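Review: Tostum Early Signing Kit for Families and Nurseries

Reviewed by Ginette Chevalier for the Hegyi Centre for Early Communication

The Tostum kit is intended for parents, childminders and nursery staff who wish to introduce signs alongside speech with children from six months to three years. It consists of 86 picture cards, a spiral-bound handbook and access to a set of short video clips. The Centre used it with 13 families between March and July. The families received no training beyond the handbook.

Cards and vocabulary

The vocabulary is sensibly chosen. Food, sleep, family members and familiar routines are well covered, and the signs for "more", "finished" and "help" are placed at the front of the set, where most families will begin. Drawings are clear, although the arrows showing movement are small and several parents misread the direction of "wait". The cards are stiff enough for daily handling. The storage box is not, and two of ours split at the corners.

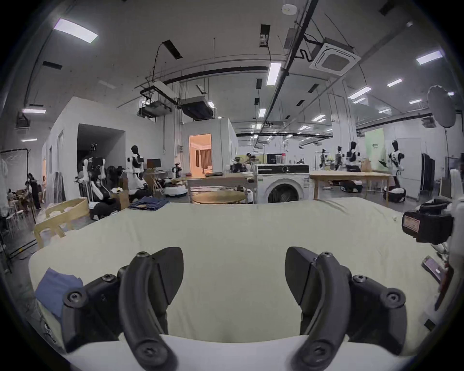 The handbook

Written by Rungnapa Phuthong and Emese Fülöp, the handbook runs to 70 pages. The chapter on following a child's gaze before signing is the strongest part of the kit and could be read with profit by staff who never open the cards. The authors are careful in their claims. They do not promise earlier speech, and they advise parents to seek a hearing assessment where there is any concern.

The treatment of deaf children is less satisfactory. It occupies a single page and gives the impression that a list of single signs will meet their needs. Families of deaf children require contact with fluent signers and a full sign language, and a future edition should state this plainly.

Video clips

Each clip shows one sign at normal speed and again slowly. Rafail Gkikas, who presents them, signs clearly and with natural facial expression. The clips cannot be downloaded, and families with poor internet connections made little use of them. The rival Flalument set permits downloads, though its vocabulary is narrower.

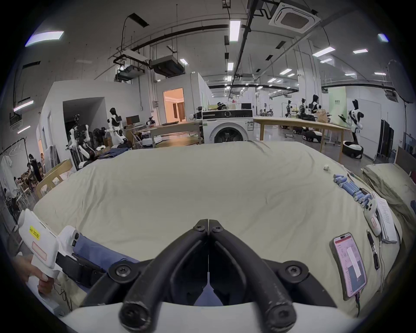

Should parents stop talking while they sign?

Speech should continue as usual. The handbook recommends saying the whole sentence and signing only the main word, and our families found this manageable after a week or two.

Overall assessment

The kit is recommended for hearing children in home and nursery settings, with a rating of four out of 5. It should not be purchased as the sole resource for a deaf child. Replacement cards may be ordered singly from the publisher.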